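Holtia Comedy Association
Minutes of the Board of Directors, Regular Meeting
Wednesday, March 18, 2026
Alavard Room, Upper Level

Call to Order
The Chair called the meeting to order at 6:35 p.m. A quorum was present. Two directors attended by telephone. One director was absent with notice.

Approval of Prior Minutes
The minutes of the previous regular meeting were approved with one correction: under Open Mic, "five-minute sets" was changed to "six-minute sets."

Financial Report
The operating account stood at $3,151 at the end of the last month. The deposit for the summer showcase, in the amount of $2,499, has not yet been drawn. The Board noted that the deposit would leave little in reserve before ticket income is received. The report was accepted as presented.

Open Mic
Paid admissions for the winter series totaled 521. The sign-up sheet has been filling before the posted time, and several performers have asked that names be drawn instead. After discussion, it was moved and seconded that sign-up be by drawing at 7:15 p.m., with no more than two spots held for first-time performers. Motion carried, one opposed.

The light signal at the four-minute mark is hard to see from stage left. The house manager was asked to move it to the rail.

Summer Showcase
The showcase remains set for July at Lecomte Hall. The selection panel received 139 recorded submissions, of which a number were longer than the limit stated in the call. The panel asked for direction. The Board agreed that overlong recordings would be watched to the limit and judged on that portion only.

A request from the hall to add a second intermission was declined.

Grusetik Workshop
The Grusetik workshop on writing from personal experience will run for four consecutive sessions. The instructor has proposed that one session be given to material about family illness and loss. Directors spoke in favor. One director asked that the course listing state the subject plainly so that participants may choose whether to attend that evening. The wording was referred to the program subgroup. It was agreed that work read aloud in the workshop is not to be recorded or repeated at the open mic without the writer's consent.

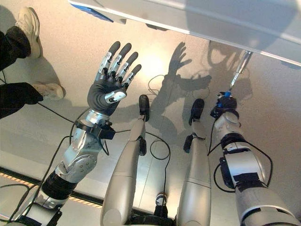 Robotic hand, palm up.

Old Business
The replacement microphone stand has been received. The matter of the broken coat rack was carried over.

New Business
A member requested in writing that the Board adopt a policy on heckling. The Chair will prepare a draft for the next meeting.

Adjournment
There being no further business, the meeting was adjourned at 8:10 p.m.

Respectfully submitted,
Recording Secretary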